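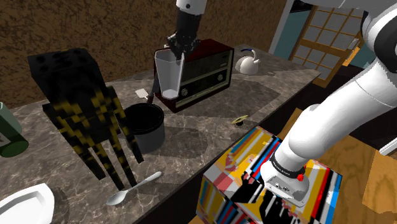
I've had the Vukadus countertop radio since January, and I think I'm finally ready to say what I like and what drives me up the wall. It cost me 91 dollars, and the sound is so much warmer than I expected! Voices come through great, ball games too, and I leave it on the whole time I cook. Mine lives near the back of the counter, which is where I'd put any radio (same idea as the vintage one on the gray marble, with a tall clear glass right in front of its left end). My own glasses stay by the sink after a close call with iced tea, though.

Now the grumbling. The tuning knob is stiff, and you have to creep up on a station or you'll sail right past it. The cord is 58 inches, so measure first! My neighbor Hannelore has the older Trarkora and hers tunes like butter, but it hums when the fridge kicks on and mine never does.

Would I buy it again? Yep, though I'd wait for a sale. Four stars from me.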